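Samstag, 17. Februar, Tag der offenen Tür bei Ullik, und ich war schon vor der ersten Führung da. Die Möbelwerkstatt liegt hinten in Wullalholm, vom Bahnhof sind es 4 Stationen mit dem Bus und dann noch ein Stück am Bach entlang (Gummistiefel wären klug gewesen!).

Drinnen riecht es herrlich nach Öl und Sägemehl. Wir durften durchs Holzlager, an die große Hobelbank und sogar selbst mal ein Stück Kante schleifen. Ich hab mich dabei ziemlich angestellt, aber Spaß gemacht hat es trotzdem. Im Lager stehen 148 Bohlen, jede mit Kreide nummeriert, und bei der 5 bin ich hängen geblieben, so schön war die.

Am längsten stand ich aber im Ausstellungsraum bei den Tischen. So ein helles Holz, fast ein bisschen rosig, und diese Maserung in langen Wellen – ich hätte ewig draufschauen können.
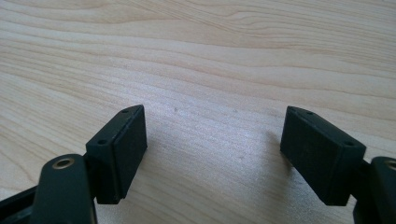
Helle Tischplatte mit geschwungener Maserung

Gekauft hab ich dann doch nur ein Brettchen und ein Stück Kuchen. Der Bus zurück kam übrigens pünktlich.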